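# Bananas: Storage and Ripening FAQ

Applies to the fruit supplied weekly to the Kendoneck and Ranham break rooms. Last revised December 2019.

**At what stage are the bananas delivered?**
Mostly green at the tips, yellow along the body. Expect full yellow in 2 days at room temperature.

**Should they go in the refrigerator?**
Not while green. Cold interrupts ripening, and the fruit may not recover when moved back to the counter. Ripe bananas can be refrigerated for 3 days. The peel will darken; the flesh stays usable.

**Bunch or singles?**
Leave the bunch whole until it is needed. To separate one, cut through the crown with a knife. Pulling tends to split the neck and expose the flesh.

**Can they share a bowl with other fruit?**
Keep them apart from apples and avocados unless faster ripening is wanted. All three give off ethylene.

**How do I speed up a green one?**
Close it in a paper bag and check daily. Do not use plastic, which traps moisture and encourages mold at the stem.

**How much does the kitchen need for a batch of banana bread?**
The Ranham recipe takes 400 g of peeled fruit. Weigh it after peeling. Heavily spotted bananas mash more evenly and taste sweeter.

**Do brown marks on the peel mean the fruit is bad?**
No. Small blemishes on a yellow peel are cosmetic. Discard fruit that is leaking, moldy, or smells fermented.

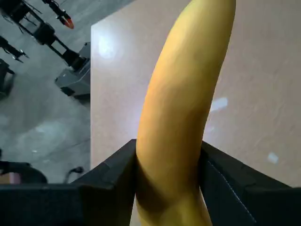 Hollis Kincaid wrote in to say that the spotted ones at Kendoneck go in the compost by noon whatever this page says, and asked whether they could be frozen instead. They can. Peel first, slice, freeze flat on a tray, then transfer to a sealed bag marked with the date. Use within 2 months.

**Do they need washing?**
Rinse under cold water before peeling if the fruit will be cut on a shared board. Dry it before returning it to the bowl.

**Who changes the order quantity?**
Send changes to Ayantu Gidey at least 5 working days before delivery.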